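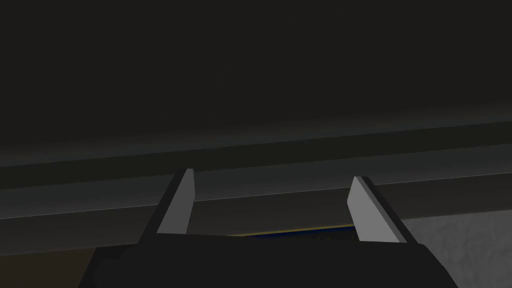

Dadum FAQ

I get a lot of the same emails about Dadum, so I finally sat down on a Tuesday night with a pot of coffee and wrote up the answers. If yours isn't in here, write me anyway. I'm slow but I do read everything.

What is Dadum?

It's a little program that opens files from Purna, the word processor a lot of us used on the Direro, and saves them as something you can read today. Plain text, RTF or HTML, your pick. It keeps the bold, the underlines, the tabs and (most of the time) the footnotes. I wrote it to get my own college papers back, which were not worth the effort at all, and then people started asking for it and I kept going.

Is it an emulator?

Nope. If you want to see Purna running in all its green glory, you need a Direro emulator and a copy of the program, and I don't hand out either one. Dadum only looks at the document files. It doesn't know what a screen is.

Does it read floppies directly?

No, you have to get the files off the disk first. Dadum will take a whole disk image if you have one, or loose files if somebody already copied them off for you. Disk images are better! Purna liked to keep the ruler settings in a separate hidden file, and when people copy over just the letters they could see in the directory, that file gets left behind. You'll still get your words, but every tab stop goes back to the default and tables look like they fell down the stairs.

Which versions of Purna does it handle?

Version 3 works great, that's the one I had. Version 2 is fine as long as you didn't use columns. Version 1 documents are a totally different animal and I've only ever had a handful to test with, so if you have a stash of them please, please get in touch.
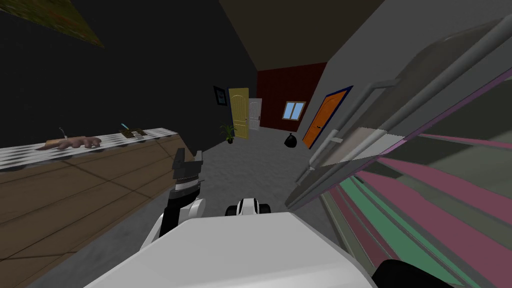 Purna 2 columns do convert if you turn off justification first, one reader wrote me in April, and you can do it with the flag byte in the header without ever starting the old program. I tried it on my own files and it works on every one I threw at it. It's now a checkbox under Import called "Ignore justify," off by default, so go turn it on if your newsletters come out as one long noodle of text.

My accented letters came out as garbage. What gives?

The Direro was sold with several different keyboard ROMs, and Purna saved whatever character number the ROM gave it, with no note anywhere about which ROM that was. So an é on one machine is a fraction on another. Go to Options, then Character Set, and click through the choices while you watch the preview. There are 13 in there right now. When the preview starts looking like real words, you've found it, and Dadum will remember it for the rest of that disk.

If none of them look right, send me a short file and tell me what country the computer was bought in. That's usually enough for me to work it out.

Why are there weird codes at the top of every page?

Those are printer codes! Purna let you type them right into the page header, and if you had a Wendt printer you pretty much had to, or you'd never get the small type. Dadum strips the Wendt codes by default. If you had some other brand, there's a text file called printers.txt next to the program where you can add your own, one per line. The format is explained in the file (well, "explained," I wrote it late at night).

Can I open a password-protected document?

If you know the password, sure, Dadum will ask for it. If you don't, it's not the end of the world. Passwords in Purna could be up to nine characters, and the scrambling was not what you'd call serious. I took the cracking feature out of the main download, though, and I only send it to people who tell me what they're opening. It's usually Grandpa's memoirs. I'm happy to help with Grandpa's memoirs.

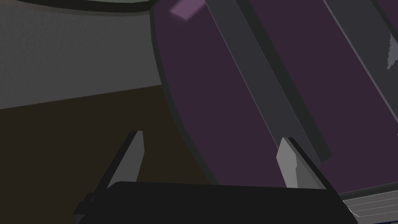

I'd put the password tool back in the download, says a comment on the old version of this page, since anyone with a hex editor can do the same thing in an afternoon. True enough! I go back and forth on it. For now I like hearing from people first, and it's not like the line is out the door.

Dadum says "Bad chain at block" and quits. Is my file gone?

Probably not all of it. Purna chopped documents into blocks, and each block points to the next one. When a pointer gets damaged, Dadum stops where the trail ends. Hold down Shift when you click Open and it'll go hunting for orphan blocks and tack them on at the end of the document, out of order. You'll have some cutting and pasting to do. I got a 19 page paper on canals back that way, minus one paragraph, and I'm pretty sure the paragraph was no loss.

Work on a copy of the image, by the way. Dadum never writes to the original, but other tools do.

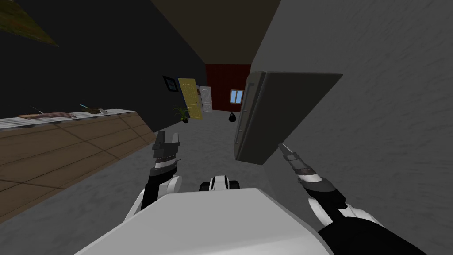
Credit: Ulises Cisternas

Will there be a Mac version?

There sort of is. The command line version builds on a Mac with no changes, and there's a readme in the source folder that walks you through it. The version with windows and buttons is Windows only, and I don't own a Mac, so somebody else would have to take that on. It does run under Wine if you don't mind the fonts looking a bit chunky.

Can it go the other way, from RTF back to Purna?

You'd be amazed how many people ask! It's half done. Plain paragraphs work, bold works, footnotes crash the real program so hard you have to power cycle. I've put it in the test build for anybody who wants to play with it.

Does it cost anything?

It's free, and the source is in the zip. If you want to pay me back, send me Purna 1 files, or a scan of the Purna 1 manual. Mine is missing the whole appendix with the file format in it, naturally.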